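Plulalwood Two-Arm Bench Cell, Cloth Handling Setup
Gripper and arm trial station for soft goods
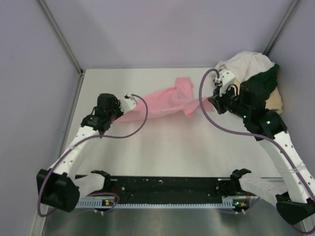 Bench cell with both arms over the tabletop: pink cloth at the left gripper, mixed garments at the right.

The Plulalwood bench cell is a small enclosed work area for trying out grippers, arms, cameras and controllers on cloth and clothing. It holds two arms on the near side of a smooth white table, with walls on the left, right and back. It is sold as a complete station or as a bare enclosure for shops that already own arms.

Most of our customers use it for one purpose. They have two or more candidate grippers, or two controllers, and want to run them on the same garments under the same conditions before they commit to a line. The page below covers what is in the cell, what we learned from our own comparison runs, and what to order.

Overview

Part family: Bench cells, soft goods
Arms: 2, front mounted
Fingers fitted at shipment: Inlow white, straight
Controller: Bhat or Temar (choose at order)
Camera: fixed overhead position included, wrist position optional
Enclosure: three walls, open front
Wall color: pale lavender
Table surface: white, smooth
Status: in production

Enclosure and table

The walls are plain pale lavender on the inside, with gray metal rails in the back corners. The color was picked after trials with white and gray panels. White garments were hard to separate from white walls in the overhead view, and gray panels had the same trouble with dark wash loads. Lavender is not perfect either. Pale purple and light blue fabrics should be checked before a long run.

The tabletop has a slight sheen under overhead lighting. If your vision software has trouble with bright spots, turn the lights down before changing exposure settings. A matte top is available and swaps in with a hex key. Thin fabrics slide more easily on the standard top, so do not mix results from the two tops in one comparison.

The long black bar across the front carries a ruled strip on its front face. Use the strip to set garment start positions and write the position on the run sheet. The two hooked clamps on top of the bar can stay on during normal use.

Arms

Both arms use the same perforated white links with black servo housings at the wrist. They stand on separate bases at the two front corners. The placement leaves the middle of the table open and lets either arm reach its own back corner, where garments tend to be heaped for picking.

The arms are light. They are meant for shirts, towels, socks and cut fabric. Wet towels and heavy coats are outside the intended load, and the wrist will sag on a long reach well before the arm faults out.

The purple arm cables are run loose on purpose, with a long loop at each arm. Keep the loops clear of the table when setting up a fabric pile. A short loop pulls on the wrist at full extension and shows up as a position error that looks like a controller fault. We lost two days to that on an early unit.

Grippers

The cell ships with Inlow white fingers. They are narrow enough to get into a fold and stiff enough to press into a heap. Three other finger sets fit the same wrist:

Inlow padded - soft pad on the inner face. Better on knits, slower to release thin material.
Inlow wide - broad tip for towels and flat cotton.
Inlow short - for work near the walls. Gives up reach.

Finger sets can be different on the left and right arms. If you are comparing fingers, we suggest running one set on both arms first and then the other set on both arms. Left and right arms meet a pile from different directions, and a side-by-side test with one set per arm mixes up the finger with the approach.

Comparison notes

We ran the straight and padded fingers over 2000 picks, split evenly between the two sets. The garments came from one bin of 13 items, used in the same order for each set. Start position was set from the ruled strip.

On single flat pieces of cotton there was little to choose between the two. The straight fingers closed sooner. The padded fingers held better on a lift from one corner.

On piles the straight fingers did better. They pushed between layers where the padded tip pressed the whole stack down. Both sets picked up a second garment more often than we would like, mostly with knits under a light top layer.

On thin, slippery fabric the padded fingers held on but released late. A controller dwell at the release point helped. With the straight fingers the same dwell made no difference, and we left it out.

Dark garments were the weak spot with either set. The wrist housings are black, and a dark garment bunched against the wrist is hard to tell from the wrist in the overhead view. The wrist camera option helps in this case. A lighter wrist cover is in testing and has no part number yet.

Controllers

Bhat controller: The simpler of the two. One unit drives both arms, with a shared stop input. Motion files are plain text. It has no force limit per joint, so grip force is set once for the whole run. A good fit for shops that will repeat one task many times.

Temar controller: One unit per arm, linked by a sync cable. Force limits can be changed in the middle of a motion, which is useful for pressing into a pile and then backing off. Setup takes longer, and both units must be on the same firmware before the sync will hold.

In our runs the Temar gave fewer double picks on mixed piles. On single items we saw no difference worth paying for. Customers who are unsure should start with the Bhat. The mounting plate accepts either one.

Cameras

The fixed camera position looks down into the cell and takes in the full table and both arms. It is good enough for finding garments and for reviewing runs. It does not see under a wrist - when an arm is over a pile, part of the pile is hidden.

The wrist camera bracket fits either arm. It adds weight at the worst place, so re-run the arm calibration after installing it.

Setting up a comparison run

Wipe down the table and let it dry.
Check the green light at each end of the bar.
Move each arm through its full reach by hand with the power off and watch the cable loops.
Load the first motion file and run it once with no fabric.
Place the garments and write down the start position.
Change one thing per run. Fingers, controller settings and lighting should each get their own run.
Save the overhead video with the run sheet.

We recalibrate after 700 picks. Shops working with heavier towels may want to do it sooner.

Ordering

Bench cell, complete with Bhat controller
Bench cell, complete with Temar controllers
Bare enclosure with table and bar, no arms
Inlow finger sets, sold in pairs
Matte tabletop
Wrist camera bracket
Spare arm cable, purple

Finger sets and cables ship from stock. Complete cells are built to order. Please say which controller you want when you ask for a quote, as the wiring is done at the bench before packing and is slow to change later.

Cells delivered before December use the older wrist plate. The Inlow wide set needs an adapter on those units. The other sets fit without one.

Page last revised May 2021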